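Today I was at the open day of Netus, a small robotics lab in Clurstead. It was my first time seeing such machines from near. I will write a few notes in this thread, for those who asked me to tell.

First, the place. I expected a hall with fences and yellow lines. The demonstration was in a room made like a home, with a kitchen counter and a window with plants. I liked this very much. The subject of the day was tidying, with a shoe rack and clothes.

They call the project Drudora. The guide told us that they have recorded 1,048 tries of the tidying task until now, and 322 of these are from January only. I wrote the numbers on my hand, so I hope they are correct.

The camera near the gripper was for me the most interesting part. You stand two metres away and you think the work is easy. Then you look at the view from the hand, and there is cloth, wire and shadow all together. I could not say at once what is in front and what is behind.

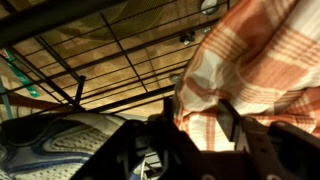
A boy beside me asked how the arm knows when to close the fingers. The guide answered that this is the question they are paid for. Then she explained it properly, but I must admit that I understood perhaps half.

We were in groups of 10, and each group had a quarter of an hour. It is short. If you go next time, stay at the side where you can see the fingers and the rack together. From the front, the arm hides much.

One more thing, about the speed. It was slower than I imagined. An older visitor said he would have all the socks in the drawer already. I found the slowness pleasant to watch, like somebody who works with great attention.

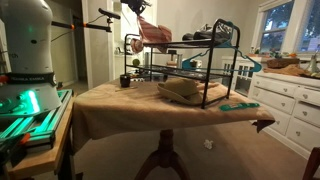 Striped fabric in the gripper, over the shoe rack.

For those who asked about the arm: it is a Franka Emika, the name is printed on it all the way along the black band. Netus did not build the arm, they work on the software and the tasks.

Entrance was free, and there was tea. The next open day is not decided yet, they said maybe in spring. I took the 4 o'clock bus home, and when I came in I looked at my own shoes in the corridor for a rather long time.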